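Gelbridge Trademark Disputes — Data Card

Summary
4000 records of opposition and cancellation filings over brand names, logos and product packaging. Each record holds the mark, the goods class, the grounds claimed and the outcome.

Sources
Filings were collected from public registers and keyed by staff at Vurndale. Endorsement contracts are not included — only disputes over registered or pending marks.

Files
marks.csv — one row per filing
grounds.csv — one row per ground claimed
notes.txt — coding rules
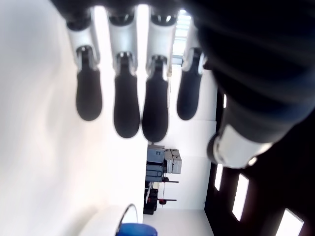
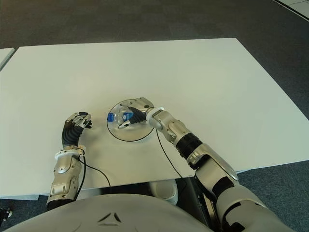 Fields
mark_text: the name as filed, in capitals
class_no: goods or services class
owner_type: person, company or other
outcome: upheld, rejected, settled, withdrawn

Known problems
In 414 records the outcome is blank because the parties settled privately. Design-only marks have no mark_text. Filings with more than 10 grounds were cut to the first 10.

Versions
Version 3 merges the Serrano and Wostwood batches and fixes the class numbers in both. Row IDs changed in November, so do not join against older copies.

Use
Free for research and teaching. Not legal advice.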